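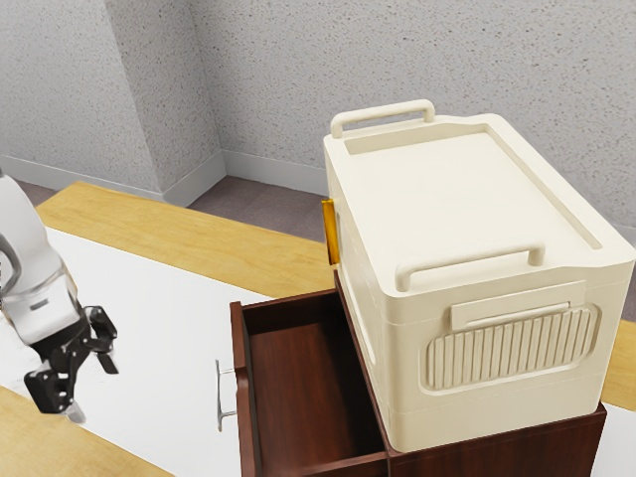
Small reddish-brown cabinet with its drawer open.

Grelitz Furniture Dimensions

README, last edited 27/12/2018

What this is

A table of 2,951 secondhand listings for small storage furniture: nightstands, bedside cabinets, filing drawers, sewing chests. Each row has the size the seller gave and, where we could get it, the size someone found with a tape measure. The listings come from two resale sites, Hetolach and Fatov. Both let sellers type whatever they like in the dimensions box, and they do.

We started this to check a claim that gets repeated a lot in buying guides, that listed sizes are "usually within an inch." We could not find where the claim came from. After going through the data we still don't know if it is right. Anyone who quotes this table as proof one way or the other should read the section on measured rows first.

Files

listings.csv — one row per listing
measured.csv — the rows with a second measurement, joined on listing_id
notes.txt — free text from sellers, lightly cleaned
units_fix.csv — rows where we changed the unit, with the old value kept

Columns in listings.csv

listing_id: ours, not the site's
site: hetolach or fatov
type_seller: what the seller called it
type_ours: what we called it, which is not always better
w_in, d_in, h_in: width, depth and height in inches
material_seller: copied as typed
drawers_seller: blank when the seller didn't say. We did not fill this in from photos.

About material_seller. "Solid wood" is close to useless in this field. Sellers write it for anything brown. Please don't build a price model on it and then tell people what cherry is worth.
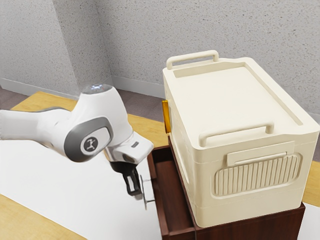
Measured rows

There are 47 of them. That is a small number and they were not picked at random. They are pieces whose buyers answered our message and owned a tape measure, so they lean toward people who care about sizes, and maybe toward people who were annoyed. A buyer whose cabinet fit the gap by the bed has little reason to write back.

Depth is the worst of the three. Some people measure the top, some the body, some include the handle. We asked buyers to leave the handle out and we suspect a few didn't. Inside drawer depth is recorded where offered, but don't compare it across rows. It depends on whether the drawer was measured in place or pulled all the way out, and we failed to ask.

Units

Sellers on Fatov mix inches and centimeters, sometimes in the same line. We changed a unit only when the listed size made no sense otherwise (a nightstand 60 feet wide, for instance). A wrong value that happens to look sensible is still in there. The script that flagged these was written by Kırmızıgül, a small data shop, and it was tuned on wardrobes. We would not trust it on anything under knee height without looking at the row.

Things stacked on furniture

Height is sometimes the height of the cabinet plus whatever was on it: a lamp, a storage box, a mirror leaning on the wall. We caught the obvious ones and marked them stack_suspect = 1. The flag is a guess.

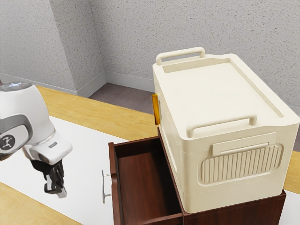
Known problems

Reposted listings were matched by title and price. A seller who changed both gets counted again.

The Hetolach rows stop in October. The site changed its page layout and we didn't rewrite the scraper.

Rounding is heavy. A great many widths are exactly 18 or 20, and we doubt the furniture is.

Color words were dropped. Two of us tried to sort them by hand and disagreed too often for the column to mean much.

Reuse

Free to use with credit to Grelitz. Send corrections with the listing_id and say how you measured. We will not add a row on the strength of "it looked about right."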